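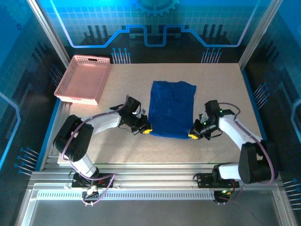 News from the folding bench

Dear members of the Pranddale workshop, it is already some time since I wrote in this newsletter, so I will tell you how our two-arm folding project is going. For the new ones among you: we build a machine which should fold laundry, and we build it in our free evenings, with parts we can afford.

In July the arms still shook when they were stretched out far. We have changed the bearings in both shoulders and made the base plates stiffer. The plates come from Stondisetti, who cut them for us from our own drawing. The price was 280 for the pair, and I find it was well spent. The control program is still the one we call Vakulenko, now in version 2. It is slower than version 1, but it stops when I ask it to stop, and for me this is more important. 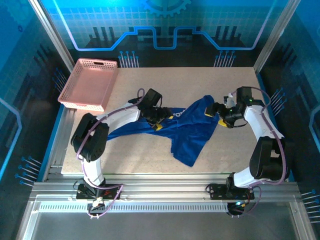 Cloth is a difficult material for a machine, because it never lies two times in the same way. At first we practised with plain squares cut from an old bed sheet, and the program became quite good with them. With clothes it is another matter. Printed letters are for us a great help, and I now prefer a garment with some white lettering on dark blue, even if half of the print is hidden in the creases. The program can then guess which way the fabric is turned. On a plain one it often takes a sleeve for a hem. The yellow fingertip pads are also easy to find against such a dark colour, so I can check by eye where each finger has gone.

Our next aim is 1000 attempts, all written down in the log book, the bad ones too. Please write also the room temperature, I forget it myself very often. The cables must still be guided better along the arms. If somebody has a good idea for this, a sketch on paper is enough.

The group from Prorkby has asked for our drawings. I will send them when the wrist is drawn again properly, as the present sheet still shows the old screws.

Written for the newsletter, 2019-12-26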